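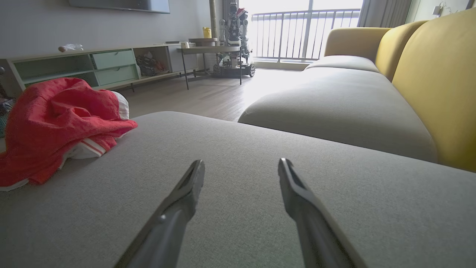
Red and white, on the gray sofa

Home | List archive | Threads | Subscribe | Search

Re: Brulberg wetland and the county's drainage permit
From: Severyn Kostiuk
March 4, 2018

Dear Arif and everybody,

Thank you so much for writing this up, and for sitting through the whole of that meeting when the rest of us were home with the flu or the grandchildren (or both, in my case!). I'm quoting the main part of your message for people who joined the list after it went out.

> On the Brulberg permit, Arif Khondokar wrote:
> The county has agreed to hold off on new drainage permits
> in the Brulberg wetland until June. The hold covers 1,777
> acres on the east side of the creek. It does NOT cover
> permits already issued, and there are 3 of those, all
> held by Sandovora. I asked whether Sandovora could start
> digging tomorrow and was told yes, they could.
> My worry is that if we keep pushing for a permanent ban,
> the landowners will rush their paperwork in before it
> passes. Should we ease off for a while?

Arif, I have been turning your question over all week, and I find I'm of two minds. You are right that people rush when they smell a ban coming. I watched it happen at Traltau years ago, when word got out that the peat cutting rules were going to be tightened. Seventeen applications landed on the desk before the rules did, and every one of them had to be honored. There are still ditches out there that I can't walk past without getting cross.
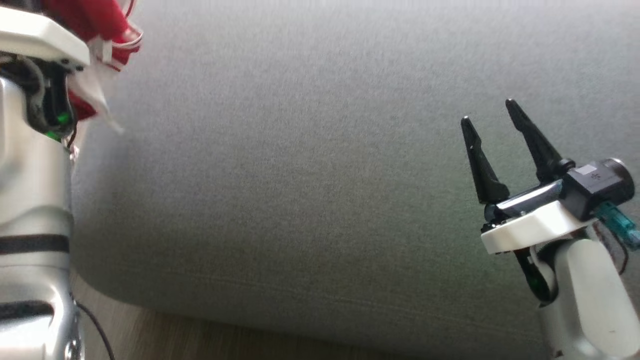 Holding up the red one

But I also remember what happened after that, which was that we all got discouraged and went quiet, and the rules that finally came in were weaker than the draft. So I would hate for us to ease off altogether. What I'd like to see is a letter asking the county to count any new application by the date the hold began. That way there is no prize for hurrying. The Phillips marsh people got wording like that put into their ordinance, and I believe they would share it if one of us asked nicely. I'm happy to be the one.

As for Sandovora, I think we should simply talk to them. I know some of you will groan! But they have had those permits for a good while and haven't dug anything, and I wonder whether they would take an easement payment on the wettest part and leave it be. The land trust has paid for that sort of thing before.

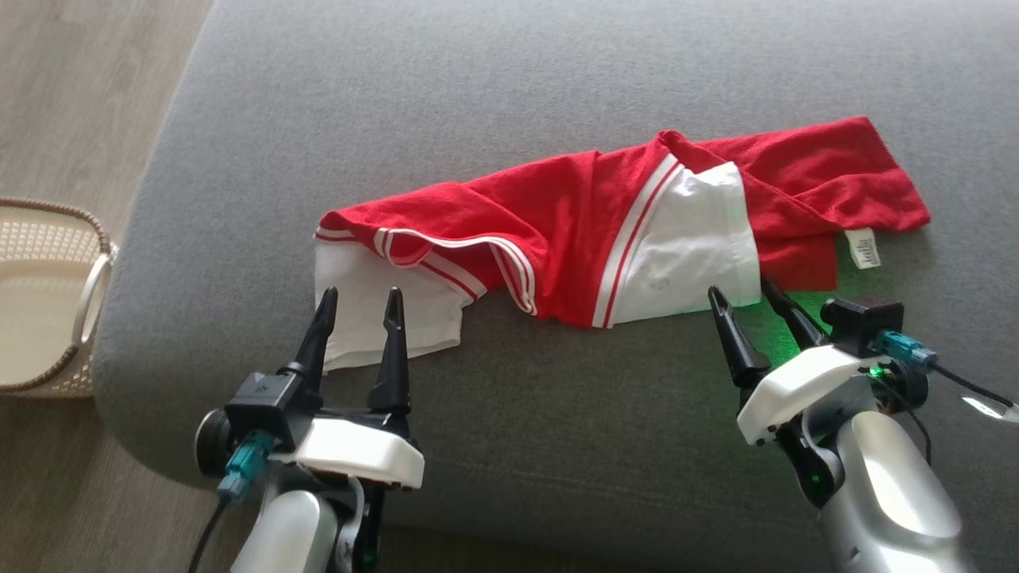 The other matter is the petition. We have over 1,000 signatures now, and my feeling is that we should hand them in along with the letter, so the two are read together. If you have sheets still sitting in a kitchen drawer, please get them to me or to Arif. Do check that people have put their full address, as the clerk threw out a whole page last time for want of zip codes.

One small correction, Arif, and please forgive me for it: the east side boundary follows the old rail bed and then the creek, so the alder swamp is inside the hold. I was very glad when I looked at the map, as that's where the woodcock are.

I'll send a draft of the letter to the list when I have one. Be as hard on it as you like.

Warmly,
Severyn

2 replies | 5 shares

Contact the list owner | Back to top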